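Open day at the Nastbridge student robotics workshop

The college opens its robotics workshop to the public once a year, and on 8 September 2019 I went along with my sister, who is thinking of applying. We got the train to Nastbridge and walked up from the station, which took longer than the map suggested because the footbridge was shut.

Sign-in was at the front desk of the Groen building. We were given a sticker and a sheet with the room numbers on it. Two of the room numbers had been changed in pen. Tours went every half hour in small groups, and ours was led by Archana Rathore, a third-year student who has been on the project since she started.

The first stop was the workshop itself, on the ground floor. It has benches down both walls and a drill press at the end. A second-year was filing the edge of a bracket and let us handle a few that had come out wrong. He said most of what they learn in the first term is measuring.

Upstairs is the room where the club team builds for the Dundale competition, which is held in June. The task last time was sorting parts into trays against the clock. They scored 76 points and came mid-table. The robot dropped 3 parts in the final round and they knew why: the rubber on one finger had worn smooth and they had left changing it until the evening. The budget for the year is £2000, and most of that goes on motors. There was a long conversation between Archana and a man in our group about whether they should buy or make their gearboxes. I did not follow all of it.

The last room is used for the student project called Fimon. The students are teaching a robot arm to do small jobs on a table, and the way they do it is by having a person do the job first, over and over, with a gripper in each hand. The recordings are then used for training. Archana said the hard part is doing the same thing calmly many times without getting sloppy. New members practise on easy objects before they move on to anything with straps or cables.

My sister asked whether you need to be able to program before you join. Archana said no, but you will have to learn in the first year, and there is a session every Wednesday for people starting from nothing. My sister also asked about the workload. The answer was that the project counts towards the degree in the third year and before that it is in your own time.

Tea was in the corridor outside. We stayed for the talk at the end, which was mostly about applications and went on for over an hour with questions. There is a reading list on the back of the sheet. Parking is poor, so take the train if you can, and check the footbridge first. 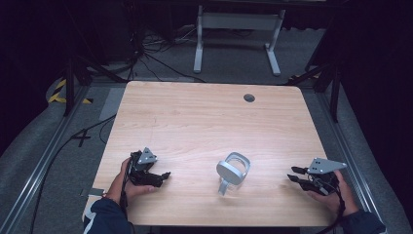
A gripper in each hand, with a headset on the table, Fimon project room.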